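Jusbridge tool library finally has a date

July 12, 2022

Well, it's happening! After months of me grumbling in this column about having to buy a whole tile cutter to do one splashback, Jusbridge is getting its own tool library, and the doors open a week before the school holidays finish.

It's going into the old Barbosa shoe shop on the main street, next to the bakery (dangerous for me, I know). I popped in yesterday and Cremilda Caldeira was up a ladder painting the ceiling, but she came down long enough to give me the details. Membership is $49 a year and you can have five things out at once for up to 10 days. There are 189 items on the list so far – drills, sanders, a couple of pressure washers, even a cider press, which I've already got my eye on for autumn.

The idea got going in January, when Valquíria Rocha put a note up at the pool asking if anyone had a post-hole digger. She got 18 offers and a very long chat with Ismael Amaral, who ran something similar when he lived in Plavberg. "Half the street owned the same hedge trimmer," she told me. "It was silly."

If you've got gear to give away, drop it round the back any morning before noon. They'd love garden tools and anything for preserving, but please, no more paint tins, and nothing petrol-powered until the shed out the back is sorted. Ismael will also test cords and plugs while you wait, if you ask nicely.

I've signed up already and my neighbour has too – we're sharing the trip for the pressure washer and then doing both driveways in one go. Forms are at the bakery counter as well as the shop.
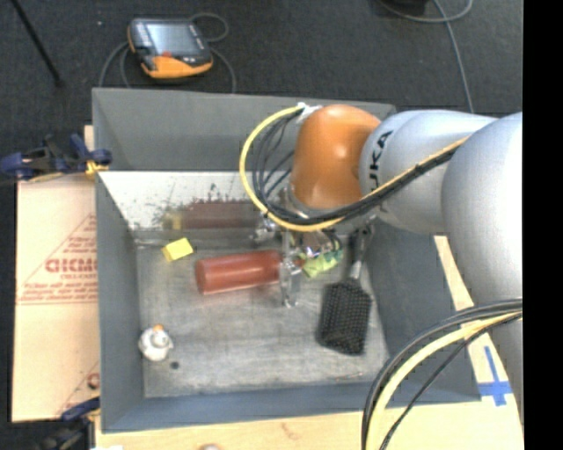 A robot arm over an open grey bin, with a yellow cable looping past its orange joint.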